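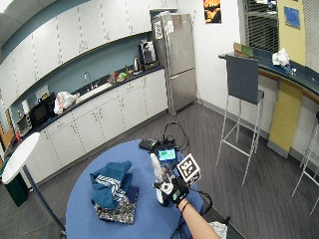

機材購入メモ 2022年7月12日

手持ちデバイスの追加分、予算まわり。忘れないうちに書いておく。

今あるもの
・白のハンドヘルド(マーカーキューブ付き)、すぐ上に小画面。
・黒のセンサーグローブ、指なし。
・ケーブル類。机の上で黒いユニットまで這わせてる。長さは足りるが邪魔。次は短いのとクリップを一緒に頼む。

畳みタスクは青い丸テーブルで継続。布は縞の服と柄物。キッチン側でもやりたいが、今の配線だとシンクまで届くか怪しい。要計測。

見積もり
Lunadel:デバイス2台セット、納期15営業日。キューブは別売り。グローブのサイズ展開は返事まち。
Kershaw:1台単位で買える。納期は最大59日とのこと。遅い。ただし修理受付は国内。
Fustside:ケーブルとクリップのみ。10本単位。単価は安いので消耗品枠で落とす。

6月の時点ではKershawで決まりかけてたが、納期でひっくり返った。Lunadelに傾いてる。キューブ別売りなのが痛い。マーカーは自前で印刷して貼る案もあり、ただ角がめくれると検出がガタつくので、貼り方を先に試してかから。

台数
最初3台と書いたが2台に減らす。充電と保管の場所がない。カウンターの上は物が増えがちなので置き場にしない。棚を一段空けるか、鍵つきの箱を買う。箱は備品費で出るか確認。

Cladala側の予定
収録は135本で区切り。グローブありとなしの配分は未定。なしを多めにすると追加グローブは1双で済む。ここが決まらないと発注書が書けない。

やること
・シンク前までの距離を測る
・Lunadelにサイズと保証期間を再度聞く(メール送信ずみ、返信なし)
・Fustside分は先に発注してよい
・マーカー印刷、つや消し紙で。光沢は反射するのでダメ
・予備の布、洗い替え込みでもう一揃い。予算は別枠かも
・グローブの右手用だけ買えるか?左は使ってない

アーム側の購入は今期は見おくり。データが貯まってから再検討。架台の寸法だけ先に出しておくこと。

追記:送料、Lunadelの見積もりに入ってなかった。再見積もり依頼する。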